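Library > Food and Household > The Everyday Table > Chapter 8

Chapter 8
Ice Cream at Home and on the Street

14 shares | 3 comments

My grandmother kept her ice in the cellar under a heap of sawdust, and in July we children were sent down with a bucket to fetch it. I mention this because students often come to this chapter thinking of ice cream as something that has always lived in a freezer at the back of a store, and I would like you to put that freezer out of your mind for the next few pages. For most of its history ice cream was made in the afternoon and eaten by evening, and anything left over was soup by bedtime.

In Chapter 7 we looked at milk, and at the long road it traveled from the barn to the front step. You will remember the Wurnberg dairy and its morning rounds. Ice cream belongs to the same story, but it has a livelier cast – street sellers, confectioners, church suppers, and a good many tired arms turning a crank. The crank matters more than you might suppose. When cream freezes without being stirred, the water in it gathers into large, hard crystals, and you end up with something closer to a brick. Keep it moving and the crystals stay small, a little air gets folded in, and the spoon goes through it easily. Salt does the other half of the work, by letting the ice around the can melt at a lower temperature and draw the heat out of the cream.

Danica Sokol, whose family sold ices in Wudton when she was a girl, wrote down her memories for her grandchildren, and we will be reading from them in the second section. She is wonderful on the subject of dishes. Her father lent out small glasses and had to wait for each one to come back, be rinsed, and go out again, and on one holiday he owned 40 glasses in the morning and 8 by dark! You can imagine how he felt about a dish that the customer would eat.

As you read, keep a notebook beside you and jot down any frozen treats from your own childhood, along with who bought them and where you ate them. Older relatives are a great help with this, and they usually enjoy being asked. We will come back to your notes at the end of the chapter, when we talk about why a food so simple should stay so firmly in people's memories, and why the cone in particular came to stand for the whole business, on shop signs and in toy boxes alike.
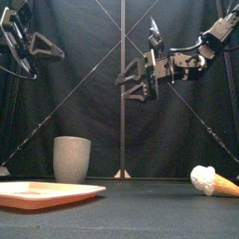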